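Wire rack scratching my wood table, and cups that never dry on it

Posted in Kitchen & Dining, Nov 22, 2020
31 views this week

Riku Nishimura

Hi all, long-time reader, first-time poster. I've got a smallish square table with rounded corners, light wood with a really fine grain, and I'm a bit precious about it because I saved up for ages to get it. My kitchen bench is tiny (old flat, one power point, you know the sort) so the table has ended up being where the clean cups live. I bought a black wire basket-type rack for them from Rollosard and at first I was thrilled with it.

Now I've got two problems. First one is that there are little grey marks on the table wherever the rack has been sitting. They don't wipe off with a damp cloth. I tried a dab of dish soap and that did nothing either, and I'm scared to go any harder. Second one is my metal-lined cups, the ones with a coloured outside and shiny inside. I put them in upside down after washing and when I grab one the next morning there's still a puddle of water round the rim, and it's started to smell a bit musty in there. My old ceramic mugs never did that.

Do I need a different rack, or a mat, or am I just doing it wrong? I'd rather not cover the whole table with a cloth as the colour is the whole reason I bought it. Budget is not huge. Also the finish on the table is a mystery, the shop only said "natural" and the tag is long gone.

Zeyu Hao

Oh I feel your pain, I've been through the exact same thing with a pale table! Okay, marks first. If they're grey and they don't catch your fingernail, there's a fair chance it's the coating from the wire rubbing off on the wood and not a proper scratch. Try a plain white pencil eraser, very gently, going with the grain. I know it sounds daft but it lifted most of mine. If that does nothing, a tiny bit of bicarb mixed with water on a soft cloth, but test it underneath the table first where you won't see it, as it can dull some finishes. Wipe it off straight away and dry it with a tea towel. If your nail does catch then you're into sanding and re-oiling, and I'd ask someone who knows more than me before you start that on a mystery finish.

To stop it happening again, flip the rack over and look at the ends of the bars. Mine had two rough spots where the metal was joined, and those were doing all the damage. I stuck on clear bumpers (the little sticky dome things for cupboard doors) and it's been fine ever since. Felt pads work for a dry rack but they go revolting if water drips on them, ask me how I know.

For the cups, I'd leave them lying on their side or propped at an angle and not flat upside down. The air can't get in when the rim is sitting flush on something. I give the inside a quick wipe as well, it takes a second and it stops those cloudy water spots on the shiny part. Lids and seals off too if yours have them!

Size matters as well, by the way. You want a rack with plenty of room left over on the table, or you'll forever be shoving it along to make space for your plate, and the shoving is what marks the wood. A long narrow one pushed to the back does the job for me. 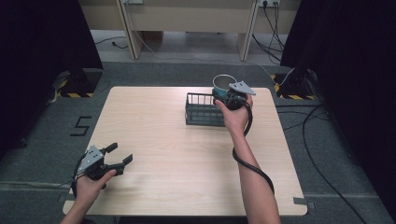

Black wire rack towards the back of the table, teal cup at the right-hand end.

I find the end is the handiest spot for the cup I use most, as I can reach it without knocking the others about. And lift the rack when you want it somewhere else, don't drag it. I was a terrible dragger. For the musty smell, fill the cups with hot water and a spoonful of bicarb, leave them half an hour, rinse well and let them dry completely before they go back in.

Skirisia

Just get a tray. Put the rack on the tray, water goes in the tray, done. I paid next to nothing for mine at the op shop in July. You do have to tip it out every day or it gets slimy.

Riku Nishimura

Thank you both! Tried the eraser tonight and about half of the marks are gone already, I'm so pleased. The one nearest the window is still there but it's lighter. Zeyu, you were right about the rough spots too, I ran my finger along the bottom and found one straight away. Bumpers are on the shopping list. Does it matter if they're the clear ones or the white ones?

Zeyu Hao

Yay! Clear for a light table, the white ones on mine went yellow. Give the bars a good wipe and let them dry before you stick them on or they'll drop off in a week.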